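Club newsletter, August 2021
Equipment notes

Dremedley chainring bolts: check yours

Several members bought the Dremedley compact chainset through the group order in January, and a few of them have now reported the same creak under load. In each case the chainring bolts had worked loose. The bolts are supplied dry, and the instructions in the box give a torque figure but say nothing about grease or threadlock.

The fix takes ten minutes. Remove the bolts one at a time, clean the threads with degreaser, add a thin smear of grease and tighten them in a star pattern. Go around twice. If a bolt spins without tightening, the sleeve on the back is turning with it and you will need the slotted tool to hold it still. The club toolbox has one, in the same tray as the chain whips.

If the creak is still there afterward, look at the pedals and the seatpost before you blame the bottom bracket. Noise travels through a carbon frame and rarely comes from where it seems to.

Long-term test: Zestura wheels

The Zestura wheels we wrote up last winter have now been through a full spring of bad roads. They were bought at the normal price from a shop and have been ridden by one person who weighs 2 pounds more than he did when the test started.

The rear wheel needed truing once, early on, when the spokes settled. It has stayed straight after that. The front has not been touched. Braking in the rain is average for an aluminum rim and the brake track shows light scoring from grit, nothing deep.

The freehub is the weak point. It went quiet in May, and when the cassette body came off there was almost no grease left on the pawls. The seal on the drive side is a simple lip and it lets water past if you wash the bike with a hose. A clean and fresh light grease brought it back. Anyone with these wheels should plan to do that twice a year, more often if they ride through the winter.
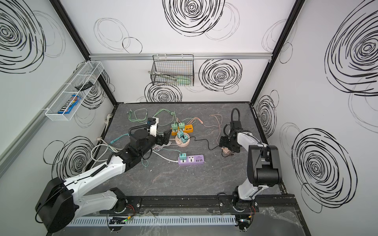
Spare freehub bodies are in stock at the distributor at the time of writing, and the spokes are a standard J-bend type that any shop can supply. That counts in their favor. The previous pair tested over the same loop used straight-pull spokes in an odd length, and a single broken spoke kept the bike off the road for most of a month.

Verdict so far: a sound training wheel, a little heavy, easy to live with if you look after the hub. They stay on test until the end of the season.

Nutgate tires, 28 mm

Two sets of the Nutgate all-season tire have been doing the rounds. On an internal rim of normal width the 28 measures slightly wide, so check your clearance under the fork crown and behind the seat tube before ordering. Older race frames with short-reach brakes may not take it.

They were tight to fit when new. Start opposite the valve, push the bead into the center channel all the way around, and finish at the valve. Use your thumbs for the last section if you can. One tube was pinched with a lever during fitting, which was the only flat in the first month.

Grip on wet corners is good. They feel slow for the first few rides and then less so, possibly because we had all been running them too hard. The pressure printed on the sidewall is a maximum. A rider on the light side should start well below it and add a little at a time.

Electronic shifting: battery reminders

With the long rides coming up, please charge your derailleur batteries the night before. Two people were stuck in one gear on the last hill route. If the system warns you during a ride, it will normally stop moving the front derailleur first and keep the rear working for a while, so shift to the small ring while you still can.

Keep the charging contacts clean and dry. If a charger will not light up, try another outlet and another cable before you assume the battery is dead. Do not leave a battery on the bike all winter without riding it. Bring it indoors partly charged and top it up every couple of months.
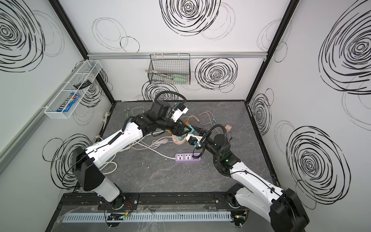
The Adugna hill route

The Adugna ride goes ahead on the last Sunday of the month. The long version is 117 km and the short one is 43 km. Both start from the usual parking lot at 8 a.m. and share the same first climb.

The long route was 122 km last year. The difference is the river section, which has been left out while the bridge is being resurfaced. The replacement road is quiet but has loose gravel on the descent, so take it easy there and leave space.

Gearing matters more than usual on this one. The second climb has a steep ramp near the top and anyone on a standard double with a small cassette will find it hard work. A 32-tooth sprocket is a sensible choice if your rear derailleur will accept it. Check the maximum sprocket size for your model, and remember that a bigger cassette may need a longer chain.

Carry two tubes, a pump and a rain jacket. There is water at the halfway village but the café is closed on Sundays.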